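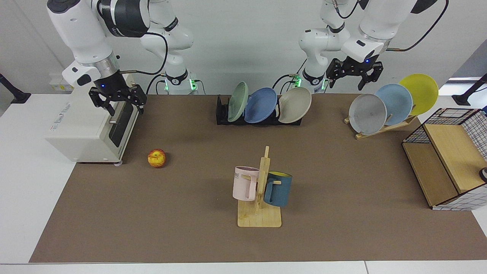 Andwood tests kitchen goods in Prestham. We doubt most claims on the box, and we say so.

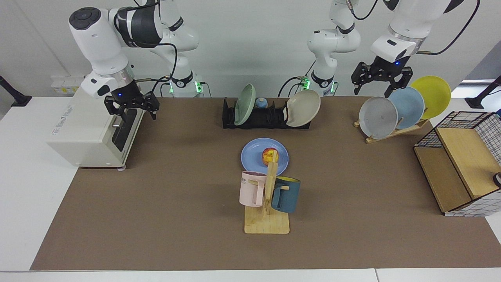
How we work
We buy everything at full price – no samples, no favors. "Lasts a lifetime" means little to us after 11 weeks of use. 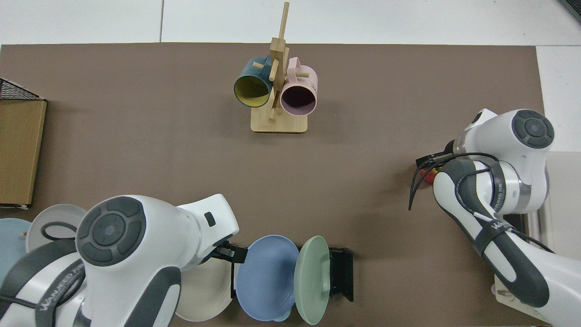

Mug tree with two mugs.

Readers ask if we can be trusted. Fair question. Drummond, our parent company, sells no cookware,

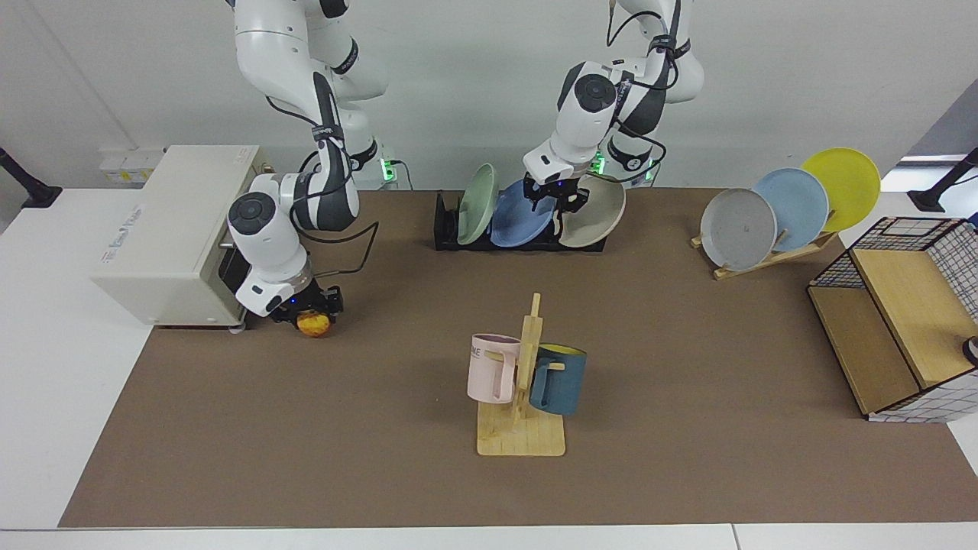
and it sees our reviews when you do. Don't take our word for it – check the receipts.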